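2019-11-09, prep bench, Karville site

Today I write mostly about people and less about the arm, because Maëlys asked me what has changed for the kitchen team and I did not have a good answer ready.

First the facts. The arm at the snack bench now does the simple placing work, which means taking fruit from the table and putting it where it should be. Before January this was done by hand by whoever was free. At the Holtgate site they still do it by hand. Our cycle for one piece is 52 seconds when all goes well. On the old sheet from Vasseur the target was 46, and I think we will not reach it with the present speed limit. I do not want to raise the limit while people work at arm's length.

What I see at the bench is that the work has moved. Darius Căpraru used to place fruit for most of the morning. Now he lays out the table, watches, and takes over when the arm stops. He told me that his hands are less tired and his head is more tired. He cannot talk with the others as before, as he must keep one ear on the arm. I had not thought of this when I wrote the plan. I wrote "operator is free for other tasks" and this is not true at the moment.

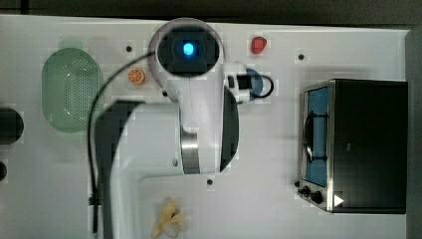
Bench from above, blue light on. Colander at left, toaster oven at right, banana at the bottom.

The layout is also a question. Darius puts the colander on the left because he is used to it there. The Urkus manual wants all containers on one side. I tried it their way for one shift and he had to reach over too much, so we went back. I changed the positions in the program instead, it took me one hour. I would like to write down as a rule that the program follows the person, but Maëlys says a rule is too much and a habit is enough.

Training: the two new people learned the stop button and the restart in one afternoon. They did not learn how to place fruit by hand, and I am worried about it. When the arm is in service, who will know the old way? Maëlys proposes one manual shift each week for everybody. I agree.

Log counter is at 3000 cycles. Stops with a person needed: 66. I did not yet sort them by cause.

To do:
- sort the stops
- ask Darius if a softer sound for "waiting" would help
- correct the sentence about "free for other tasks" in the plan
- send Holtgate the positions file, they asked two times

Recent entries
Speed limit test, second try
Cable route at the snack bench
Visit to Holtgate, notes
Urkus manual, list of errors
Shift plan for January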